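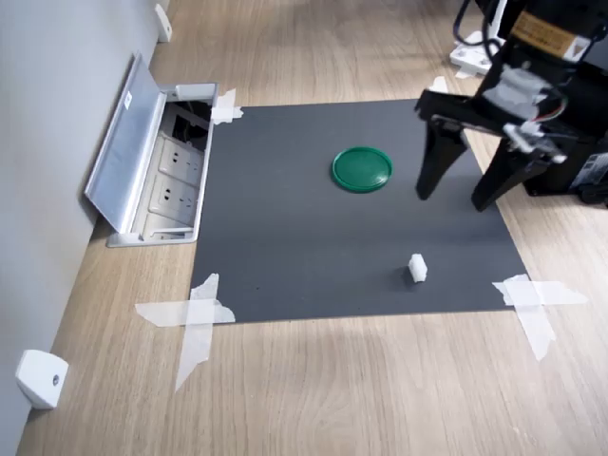
Taping Down a Mat Without Wrecking the Floor
By Shireen Chauke
February 13, 2018

A flat mat on a wood floor slides. It slides when you kneel on the edge, when you push a storage bin across it, and when the vacuum catches a corner. Tape fixes that, but the wrong tape leaves a gummy line on the finish that takes far longer to get off than the mat took to put down. These tips cover mats that need to stay put for a few days or a few weeks, under a sorting job or a small repair. For a permanent mat, buy a rubber pad and skip the tape.

Picking the tape

Masking tape is fine for a short job on a sealed floor. It tears by hand and it sticks well enough to the face of most rubber or vinyl mats. The trouble starts when it is left down too long, especially in a room that gets afternoon sun. I left four strips down by a south window through July and spent an evening scraping them up with a plastic putty knife.

Painter's tape is easier to remove and does not hold as well. If the mat is heavy, it will do. If the mat is thin and light, it will peel up by the second day. Ibarra Hardware sells the Pendis brand in a 151-foot roll, and one roll has lasted me through two closets and most of a garage.

Duct tape and packing tape should stay in the drawer for this one.

Whatever you choose, test a short strip first in a place that does not show, such as behind a door. Leave it overnight. On old wax or a worn finish, any tape can lift the surface, and a test strip will tell you before the whole room does.

Getting the mat flat

A mat that has been stored in a roll wants to stay in a roll. Turn it face down and put books on the ends for a day. Jelle Van Wijk, who used to lay floors with my brother, rolls his up again the opposite way and leaves it for an hour, and that works too if the mat is not too stiff. Do not use a hair dryer on it. The cheap ones stretch.

Sweep the floor, then wipe the corners where the tape will go with a barely damp cloth. Let them dry all the way. Most tape that "won't stick" has been put down on dust.

Wipe the back of the mat as well. Grit under a mat works like sandpaper.

Crossing the corners

One strip laid along the edge will hold until somebody's foot pushes sideways. Two strips crossed at the corner hold in both directions. Put the first one down on the diagonal, half on the mat and half on the wood, then lay the second across it. Longer strips on the side where people walk. Press from the mat outward with your thumb, and run the back of a spoon over the whole thing.

Torn ends look rough but hold as well as cut ones. If you want it neat, cut them.

Fold a small tab under at one end of each strip. You will be glad of it later.
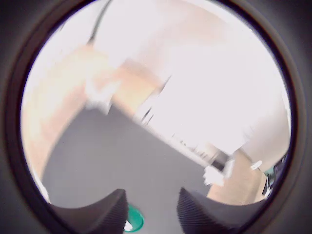
Small things are the next problem. Lids, caps, toy blocks, loose screws and furniture feet all end up on the floor during a job and then get stepped on or kicked under something. A plain gray mat is good for this, much better than a patterned one. A green lid or a white block shows up right away on dark gray. The same white block on a pale floor can sit there until you find it with your heel.

Keep only what you are working with on the mat. When I sort kitchen plastics I put the lids down one size at a time and match containers to them. Anything without a partner goes straight into a bag. A lid with a raised rim can also do duty as a tray for screws if you turn it rim side up. Comeo makes a magnetic dish for the same purpose and it is a nice dish, but a spare lid costs nothing.

Near a floor outlet

Some rooms have an outlet box set into the floor with a metal cover that flips up. Plan the mat around it. Leave enough room for the cover to open and close, and never run tape across it. Close the cover when nothing is plugged in. Keep damp cloths and spray bottles well away, and if dirt has fallen inside, turn off the breaker before you go near it with a vacuum.

Cords should go around the mat. A cord under a mat makes a ridge, and the tape at the nearest corner will let go.

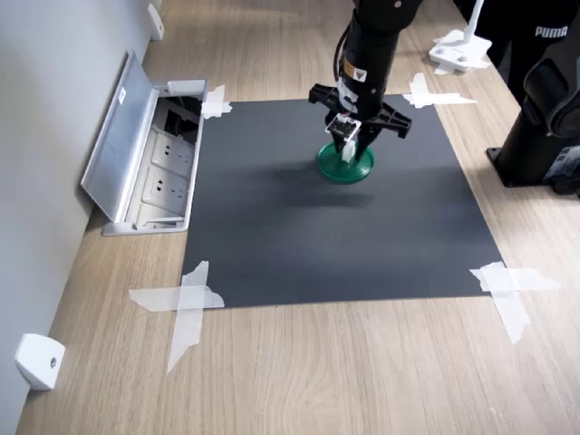 Gray mat with crossed tape at the corners, and a round green lid.

Taking it up again

Pull tape slowly and low, folding it back over itself nearly flat to the floor. Straight up is how you get splinters and bare spots. If it tears, warm it with your hand for a minute and start from the other end.

For leftover stickiness on a sealed floor, try these in order and stop when one works:

Press a fresh piece of tape onto the spot and lift it off, several times.
Rub with a dry cloth.
Rub with a cloth and one drop of dish soap in warm water, then dry at once.
Use a little mineral spirits on a rag, windows open, after testing in a hidden spot.

I have also tried the Plultix remover. It took the gum off and left a dull patch the size of a coin, so I keep it for glass jars now.

Roll the mat up with the top side facing out and stand it in a closet. Tie it with string - a rubber band will dent it by spring.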